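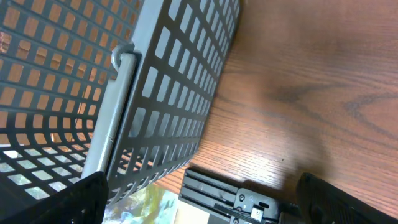 25/11/25 — bancada, mesa de madeira

Cesto cinzento perfurado, com alça dobrável. Passei um pano na mesa antes de o pousar. A alça roda na argola junto à borda; anotar se ganha folga depois de mais de 10 aberturas.

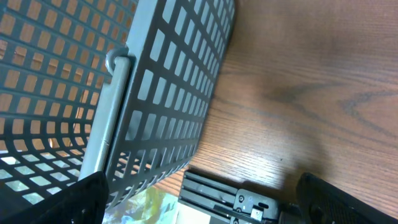 Falta medir os furos com o paquímetro e pesar o cesto vazio. O Þórarinn pediu também o da Bouazza para comparar — chega em janeiro. Até lá, guardar este na prateleira 4, sem nada dentro.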